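Applying for the new Hovley apartments as a first-time renter?

Posted 09/10/2024 by Lensa Demissie

Has anyone applied for the affordable units going up at the old Grinside mill? I'm so excited about this one! I have a lease until March and I can't tell if that rules me out.

mossyporch
It doesn't! I had five months left on mine when I applied for the Yan Street building. They only ask that you can move once keys are ready. Get your pay stubs together now, and check the income limit for your household size, which goes up if you add a roommate.

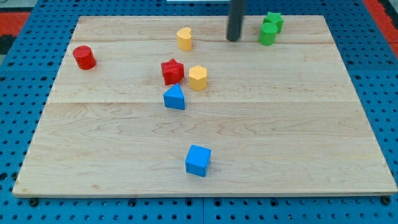
Pluratow_Pete
Go for it!! There were 2,508 names in the last drawing for about 60 apartments, so it's a long shot, but my sister got in and loves it (huge windows, and the bus stops right outside).

Comments

tilly_b: Does the waiting list carry over to the next building?

mossyporch: Not for Yan Street, I had to sign up again. Ask the housing office about Grinside.

Lensa Demissie: Thank you both, filling out the form tonight!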